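Workshop notebook, Olel cell
25 October 2023
Entry by Krystyna Tokarz; reviewed by Severyn Holovko

Fault: vertical overtravel during block sorting. The arm descended 5 mm past its commanded height and pressed a block against the wooden board. The force limit did not trip. Benedikt Bachmann used the emergency stop, and the arm halted within 2 seconds. There were no injuries.

The table offset file was found to date from January, before the board was remounted. The force threshold had also been left at the setup value of 12 N — the approved value is 8 N.
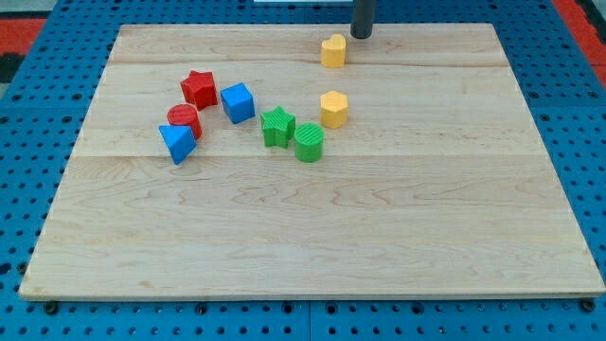 Both values have been corrected and the controller restarted. Runs are limited to reduced speed, with one person at the stop button, until Zoriana Melnychuk has signed the revised checklist. The finger mount is to be checked for play before the next full-speed run. Log files are stored under Vorum, fault folder.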